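Niltano: a word list of office small talk

Version 6
Format: tab-separated, UTF-8
License: see LICENSE.txt, which is short

What this is

Niltano is a collection of 602 things people say to each other in shared workplaces when they have nothing to say. Greetings in hallways, remarks about the weather made by people standing under a roof, noises made at the microwave. Each line has the phrase, a rough label for the situation, and a score for how much of a reply it calls for.

It started as a text file used to settle an argument in the Jenovness office over whether "busy?" is a question. The argument is still open (see Known problems) but the file kept growing.

What's in a row

id: a number. Gaps are where we deleted things.
phrase: the words as said, lower case, with no final period.
place: one of kitchen, hallway, door, elevator, desk, parking, other.
reply: 0 to 3. Zero means a nod will do. Three means you are now in a conversation and should put your bag down.
region: mostly blank. Filled in only when the contributor felt strongly.
notes: free text, some of it petty.

A few rows, so you know what you're getting:

17, "living the dream", hallway, 0
88, "is it me or is it cold in here", desk, 2
143, "working hard or hardly working", door, 1
290, "that smells good", kitchen, 3
415, "one of those days", elevator, 1

Row 290 was a 1 until version 4. We were naive.

Where the phrases came from

Phrases were written down from memory by people at two sites, Jenovness and Gosthorpe, between March and the end of summer. No one was recorded. Contributors were asked to leave out names and anything said in confidence, and also anything from a meeting, because meeting talk is a different disease and deserves its own file.

Gosthorpe is one big room, so the desk label does a lot of work there. Jenovness has proper walls and a very long corridor, and supplied nearly all of the "we meet again" family.
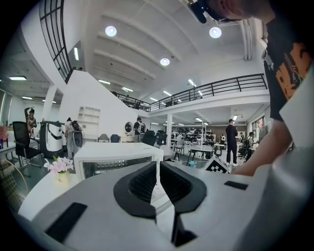 Open-plan floor, high ceiling. "Desk" in the place column means a room like this.

Labels

Every phrase was labeled by two people. They disagreed on 62 rows, which were settled by a third person who wanted to go home. If you plan to do anything serious with the reply column, treat the middle values as one value. The line between 1 and 2 is mostly a matter of whether the labeler likes chatting.

The place column is more solid. People seem to know where they were standing.

Handy for

Teaching materials for people learning English who have passed every exam and still freeze in an elevator. Dialogue writing. Toy classifiers. Padding out a play set in an insurance company.

Less handy for

Anything about how people talk in general. Two offices is two offices. It also has no timing data, so it can't tell you how long a silence has to last before somebody mentions the parking.
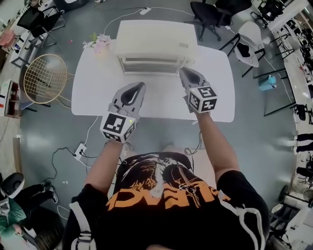 White table, seen from above. Table talk is filed under "desk" unless food is involved, then "kitchen".

Known problems

"busy?" appears twice, with reply scores of 0 and 3. Both sides insisted.

The 30 rows tagged "other" are a junk drawer. Some belong under door. A couple may be song lyrics.

Spelling of "mornin" is not consistent and won't be.

The Mughal import script, which turns the file into a spreadsheet, still chokes on the phrase that contains a tab. Yes, a phrase contains a tab. Removing it would renumber nothing and fix everything, so it is on the list for version 7.

Changes

6: reply scores for elevator redone. Typos.
5: added region column, regretted it.
4: row 290.
3: removed phrases that were just somebody's catchphrase.
Earlier versions were an email.

Contributing

Send one phrase per line with a place. Please search the file first. We have "is it Friday yet" and we do not need it again.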